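Print this thread
E-mail this thread

Ostapchuk, robot software notes
July 2026

Long thread on the push planner, for the people who asked why we moved off the old one. It covers the planner, the block tracker and the logging tool, in that order.

The task is simple to say. A single rod hangs from the arm and pushes plastic blocks across a board. The operator types something like "move the green star next to the yellow hexagon" and the arm has to get it done by pushing. There is no grasping, so every mistake has to be pushed back out again.

The old planner was called Irard. It picked a block, picked a goal, and computed one straight push. It worked well when the block had open board around it. With a neighbor touching, the push moved both, and Irard had no idea that had happened until the next camera update.

The new one is Werano. It plans 3 pushes ahead, runs the first, throws away the rest and plans again. Each replan takes 51 milliseconds on the workstation under the bench. That is fast enough to run between pushes but too slow to run during one, so a separate controller handles the contact phase.

The contact controller is plain. It holds the tip at a fixed height over the board and servos in x and y. If the block slides off the line by more than 11 millimeters, it stops, lifts and hands control back to Werano. We tried correcting mid-push and mostly made things worse. Blocks with flat sides want to rotate, and chasing the rotation sends the rod around the corner of the block.

Starting states matter a lot. A spread-out layout is easy for any planner. What we test on most is a few blocks in contact and the others loose. 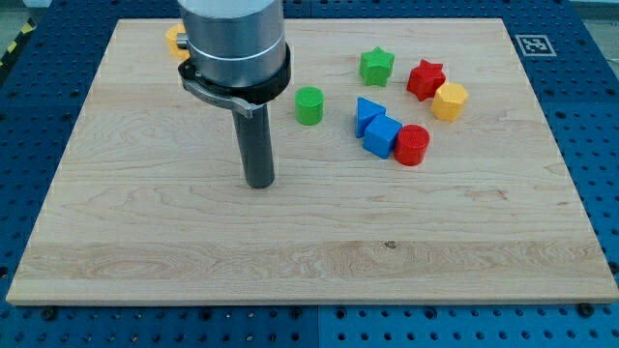
Blue triangle, blue cube and red cylinder close together, with the green cylinder off to their left.

For a group like that one, asking for the cube is the hard request. Werano usually moves an outer block first to open up a side. Irard would go straight at the cube and take the cylinder with it. We never wrote a rule for separating blocks. It comes out of the cost function, which charges for moving anything the operator didn't name.

That charge took some tuning. Set too high, the planner would go all the way around the board to avoid brushing a block. Set too low, it plowed. The current value is in the config file with a comment saying not to touch it, and people may touch it if they rerun the benchmark.

Perception next. The tracker uses color first, then shape. Color alone isn't enough when two blocks share one. Shape alone fails when the arm covers half a block. When the arm hides something, the tracker keeps the last pose and grows the uncertainty, and the planner treats that block as bigger than it is until it shows up again.

The board pose comes from a calibration against the square marker on the table. We redo it at startup. Someone at the Claltevstead site asked if they could skip that step. Please don't. A bad board pose looks exactly like a bad controller and you will lose an afternoon to it.

Benchmark: 575 recorded start layouts, replayed in simulation, same goals for both planners. Werano finishes more of them and uses fewer pushes on the crowded ones. On the open layouts the two are even. I'll post the table once the hardware runs are in, as the simulator's friction is too generous with the round blocks.

Logging tool. Every push writes the plan, the commanded path and the tracked path to one file. The viewer plays all of them on the same clock. It sounds minor, but it is how we found a delay in the tracker that we had been blaming on the controller.

Known problems. The star shapes catch the rod between two points and then turn when it backs away. Werano models them as circles, so it doesn't expect that. A proper outline model is on a branch and is slower than I want.

The other one is the board edge. A block close to the edge can only be pushed from some sides, and the planner sometimes finds this out late. There is a penalty for it now, merged last week, off by default.

Next release is planned for August. It will have the edge penalty on, the new viewer, and Irard removed from the build. If you still have scripts that call Irard, the function names changed and the migration notes are in the repo.

Print | E-mail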